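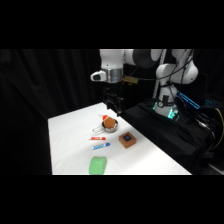
Renting a Kitchen at Penitska: Frequently Asked Questions

Home » Kitchens » FAQ

Who can rent a kitchen?

Anyone who makes food for sale and needs a licensed place to do it. Most of our renters are bakers, caterers, and people who sell at the Flarkau market. We also rent to cooking teachers, provided no more than 10 students are in the room at one time. You do not need to be a registered company, but you do need your own food handler card and liability insurance.

How do I book?

Fill out the request form and upload your card and insurance certificate. Tibor Illés handles all bookings and will write back with the open hours. Your first booking is held for 48 hours without payment. After that it goes back on the calendar.

What does it cost?

Daytime hours are $22 each. Overnight hours, from 10 p.m. to 6 a.m., are $15 each. There is a two-hour minimum for both. Dry storage is billed by the shelf and cold storage by the bin – ask for the current sheet, as those rates change every October.

Is there a deposit?

Yes, $93, paid once. You get it back when you close your account, less any cleaning or repair charges.

What equipment is included?

Kitchen A has a six-burner range, two convection ovens, a 20-quart mixer, and a three-compartment sink. Kitchen B is smaller and set up for cold work and pastry, with one oven and a sheeter. Sheet pans, cutting boards, and large stockpots are shared between the two. Knives are not supplied.

Can I bring my own pots and pans?

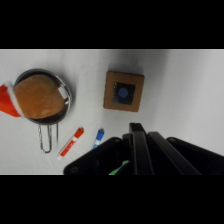

Yes, and many renters do. Label everything with your account name, on the handle or the underside, using tape that will survive a dishwasher. Small pieces are the ones that go missing, and a little stainless steel saucepan with a thin wire handle gives you very little to stick a label to, so tie on a tag. Anything left unlabeled after your shift goes on the lost property shelf for two weeks and is then given away.

Nonstick pans are fine. Cast iron may not be left to soak in the sinks.

Can I bring my children?

No. Our insurance does not cover anyone under 16 in the kitchens, even if they stay seated. They may wait in the front lounge with another adult.

Who does the cleaning?

You do. Wipe down all work surfaces, wash and put away shared equipment, sweep and mop, and take out your trash and compost. Leave 20 minutes for this inside your booked time. The checklist is on the back of each kitchen door. If the room was dirty when you arrived, take a photo and send it to us before you start work, otherwise the charge may end up on your account.

Where do I park?

Use the loading bay on Mathur Street for up to 15 minutes. After that, move to the lot behind the building. Spaces marked Wudik belong to the print shop next door and they do tow.

Can I get deliveries sent to the building?

Only during your booked hours, and you have to sign for them yourself. We can't accept refrigerated goods for you.

What if I need to cancel?

Cancel more than 72 hours ahead and there is no charge. Between 72 and 24 hours, you pay half. Later than that, you pay the full amount, unless another renter takes the slot. Overnight slots rarely fill at short notice.

Does Penitska help with permits?

We supply a signed kitchen agreement, which the county asks for with your application. The application itself is up to you. Inspectors may visit during your hours without calling first, so keep a copy of your permit with you.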